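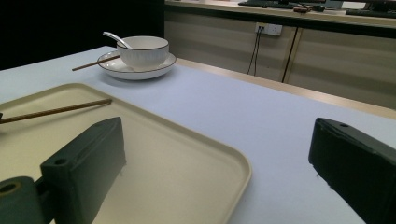

Photo: Greer Kerr / Woltholm

4. Recording a table-setting session

Read this section after the gripper has been mounted and calibrated (Section 3). It covers the chopstick task from the Woltholm study, in which a policy is trained on demonstrations made by hand with the gripper tool and then tested on chopstick placement. The final training set held 362 demonstrations. Use the same layout if you want results you can compare with ours.

4.1 Setting the table

1. Clear the work area and wipe it down. Use a pale surface if you have one. The policy was trained on pale tables only.

2. Put the tray on the operator's side of the table, to the left.

3. Place the saucer farther back, with the bowl on it and the spoon in the bowl.

4. Lay the chopsticks in their start positions for the trial. They can start together or apart, on the tray or by the saucer. Take the positions from the trial sheet and do not choose them yourself. Jean Forsyth found in the pilot that operators who picked their own positions kept going back to the same few.

Note: Thin objects are the hard part of this task. A chopstick lying flat leaves very little for the fingers to close on, and most failed grasps in the study were made too high.

4.2 Recording

1. Open the fingers fully and hold the tool still for 2 seconds. Skeltudent uses this pause to find the start of the demonstration.

2. Move in slowly. Keep both fingertips and the target chopstick in view until the fingers close.

3. Grasp near the middle of the chopstick. A grasp close to the tip is allowed but must be tagged "end" in the log.

4. Carry the chopstick to its goal position, lower it until it touches, and open the fingers.

5. Hold still again, then press Stop.

If you drop the chopstick, keep recording and pick it up from where it landed. Tag the file "recovery". Please do not delete these – the training set included 124 of them, and the policy trained without them did worse whenever its first grasp slipped.

Caution: Do not press the fingers down hard on the rim of the tray or saucer. Side loads can shift the finger mounts and spoil the calibration. If a finger has moved, stop and repeat Section 3.

Caution: Keep your free hand away from the fingers while the tool is powered.

4.3 Checking the files

1. Play back each file at double speed before you reset the table.

2. Reject any file in which the target chopstick is out of view at the moment of the grasp.

3. Small changes in the background are fine. Cabinets, cables and items on the countertop were left as they were during the study, and Diarmuid Noonan's comparison of cleared and uncleared rooms showed no difference we could measure.

4. Copy the accepted files to the session folder and fill in the operator name and table number.

Scuffs on the fingers do not need to be reported. Replace a finger if it is cracked or if its screw will no longer tighten – see Section 7 for parts.

Section last revised May 17, 2026. Send corrections to Vaughan Hoani.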